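Back from the Erkham open day and my feet are killing me, so you're getting a thread while I sit on the couch with ice cream. Robots! So many robots! (1/whatever)

For anyone new here: I pack orders for a living, I don't build anything, and I got in because Soledad Zavala had a spare pass and knows I can't shut up about warehouse stuff. Thank you Soledad, I owe you lunch.

Sign-in was at the side door and they handed everyone a paper badge and a pair of those foam earplugs. Didn't need the earplugs. The whole hall was way quieter than my work, which made me a little jealous.

First stop was Taltik, who do the shelf-moving carts. Cool, but I've seen carts. They gave out pens. The pen already doesn't work.

Then Becerra, where a guy talked for 16 minutes about floor markings. I timed it. I kind of loved it? He had opinions about yellow paint that I will be repeating on Monday to people who did not ask.

OK the main event. Pelunance had the sorting demo at the back, two-handed robot, real fingers, working next to a conveyor with blue bins. I planned to watch for a couple minutes and stayed until my friend came and got me.

What got me is that it wasn't one of those setups where every item is the same box in the same spot. Rolls, rings, odd little things with holes in them – exactly the stuff that makes me swear at my own station, because there's no good flat side to grab.

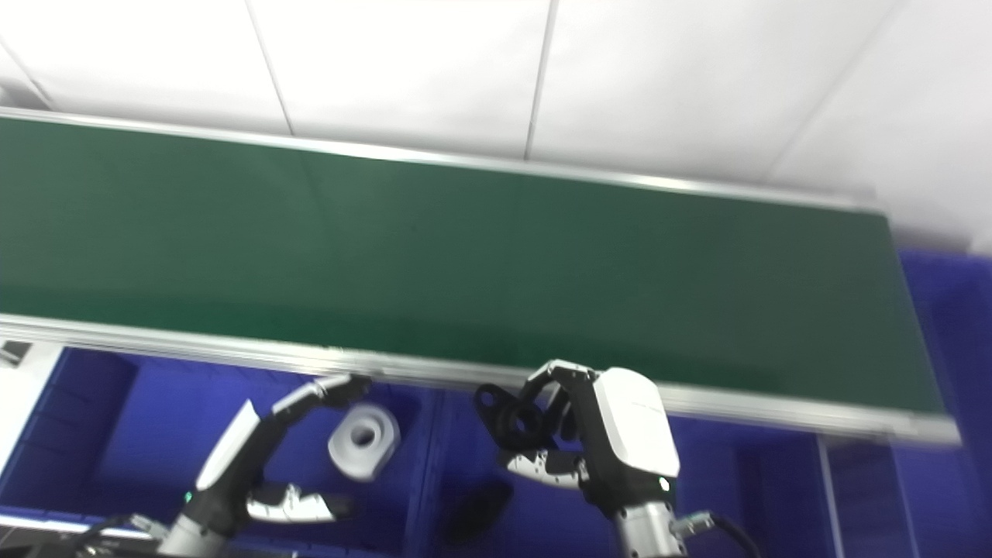
And you find yourself rooting for it! There was a lady next to me going "come on, come on" under her breath every time it reached for something. By the end our whole side of the rope was doing it.

Faustino Arellano was running the booth and he was so patient with us. I asked him what the worst thing to pick up is and he said, no hesitation, "a bag with air in it." Sir, SAME.

Somebody asked how fast it is and he said slower than a person on a good day, and they'd rather have it pick things up properly first and speed it up later. I liked that he just came out and said it. Other booths got pretty slippery on that question.

He also told us the team ran 1,880 practice picks before they felt OK bringing it in front of people. I did that many in my first week and nobody threw me an open day, but fine.

Small complaints: there were 12 chairs in the whole building. The coffee line went past the restrooms and around a corner. And the talk I wanted to see got moved up and they only announced it on the far side of the hall, so I caught the last slide and the clapping.

Will this thing take my job? Three of you have asked already and I've only been home an hour. I don't know! I asked Faustino and he said the places he talks to mostly can't fill the late shift. Maybe so. I'd want to hear that from somebody on the late shift, too.

What I'd really like is one of these at my station for the rolls, and I'll keep the boxes. I'm good at boxes.

They're doing it again in November, with 2 sessions instead of one so it's not so packed. Soledad says sign-up goes live next week and I'll post the link when she sends it to me. Wear comfortable shoes and bring your own coffee.

Oh, and if you go, stand on the left side of the rope at Pelunance. Better view of the hands, and there's a pole on the right that you'll end up hugging the whole time like I did for the first half. OK, ice cream's gone, good night!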